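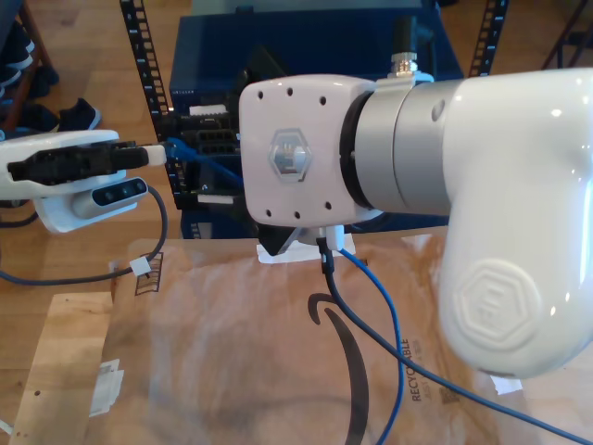 Storage end, Skanevport: dark blue cabinet, black slotted uprights, white square tag on a bag.

Shelving, cabinet and bag tags: changes from September

The storage review at Skanevport is finished and the revised layout takes effect in September. Noboru Shimada carried out the survey and Hidayah Harahap has rewritten the bag register to match. What follows replaces the storage page in the welcome folder. Please recycle the old page.

Slotted shelving

The Gultudness shelving stays. It is divided into 13 bays, numbered from the street door. Uprights are 2100 mm high and are slotted over their full height, so any shelf can be moved without tools. Lift the front edge first, then the back. When refitting, confirm that all four hooks are seated before loading anything. Two shelves in bay 4 had been sitting on three hooks, and one of them has a bent lip as a result. It has been moved to the lowest position and should carry light items only until the replacement arrives.

The working limit is 60 lb per shelf, evenly spread. Earlier versions of the welcome folder gave the limit per bay, and that figure should be disregarded. Boxes of paper are the usual cause of overloading. Stack them on the floor shelf, two high at most.

Each upright has a leveling foot. The floor is light wood and the feet will mark it if the bay is dragged, so a bay should be emptied and lifted by two people. Felt pads were tested under bay 9 and removed again. They compressed unevenly and the bay leaned toward the wall by enough to stop the lower shelf from seating. Hard plastic cups have been ordered from Trenova instead.

Cabinet

The dark blue cabinet remains in its present position. It was going to be moved to the far wall, but the baseboard there is deeper than drawn and the doors would not have cleared the window sill. It holds shared supplies: tape, blank tags, batteries, spare hooks and the first aid refill box. Personal items found in it will be put in bay 13 and kept until the end of the month.

Nothing is to be stored on top of the cabinet. The top panel is thinner than the sides and is not rated for a load. The doors now have an adjusted catch, and they need to be pushed until it clicks.

Bag tags

All bags kept on the shelving must carry a white square tag. The round tags are withdrawn. Their eyelets tore out, and with the tag gone there was no way to match a bag with its line in the register. Of the bags checked during the survey, the ones with square tags could all be matched.

Write the register number in the middle of the tag with the permanent marker in the cabinet. Ballpoint rubs off. Contents go in the register only. Fix the tag to the handle or the zipper pull so that it can be read with the bag standing on its shelf. Adhesive labels applied directly to fabric do not hold and leave a residue.

Register entries need the tag number, bay, owner and date of deposit. Hidayah has carried over every entry that had all of these. Incomplete entries are listed on the last sheet, and owners can fill in the gaps themselves.

Shoes and furniture

Shoes should be left in pairs on the mat, clear of furniture legs and clear of the shelving feet. Keep the strip of floor in front of the cabinet free to the full swing of the doors. Chairs go back under the tables at the end of a session. The metal-legged ones need a cap on every leg, and a bag of spare caps is in bay 2.

Parts still outstanding

Plastic foot cups, Trenova, on order.
Replacement shelf for bay 4, Gultudness, on order.
Number plates for the bays, Waaka, proof approved. Handwritten numbers are in use until they come.

Noboru will recheck hook seating and leveling once the cups are fitted. Report a leaning bay or a loose shelf to him, giving the bay number and the shelf position counted from the floor. Corrections to the register go to Hidayah.

Contact the newsletter desk | Copyright Skanevport | Back to top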